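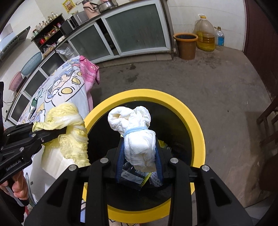
White bundle with a light blue elastic band, over the yellow-rimmed bin

From: Frøydis Haugland
Date: 23 September 2020
Subject: Re: [allotments] Bins by the lower gate

On the lower gate bins, Piers wrote:
> Can someone tell me what is meant to go in which bin? I took a bag of
> bindweed down last night and both lids were shut with a note on one
> that I couldn't read. Also, is the shredder coming back this year or
> should I book my own?

Piers,

The note was mine and the rain got at it. Bindweed, couch grass and anything with blight should go home with you or to the council tip. It must not go in the green heap, even if it looks dead. We had couch coming up through the compost on plots 3 and 10 all last summer and I am still digging it out of my leeks.

The heap by the lower gate is for soft green stuff only. Woody prunings go behind the water tank, cut to arm's length or shorter. Packaging, netting, old fleece and string are general rubbish. Please pull the string off your bean plants before you heap them, as the nylon sort never rots and it winds itself round the fork.

The shredder is booked for February. Hokedix wanted 200 pounds for the weekend, so I rang Piltia, who will do it for less if we collect it ourselves. I have a tow bar but no trailer. If anybody can lend one, write to me off list. Everyone who wants a turn pays five pounds, cash, on the morning.

On the other thing you asked me at the tap: yes, the Graneo broad beans did well with me, sown in late autumn under cloches. The spring sowing of the same seed got blackfly and I pulled the lot. I have half a packet left if you want it.

The padlock on the top gate is stiff again. Lift the gate a little as you turn the key.

Frøydis
plot 5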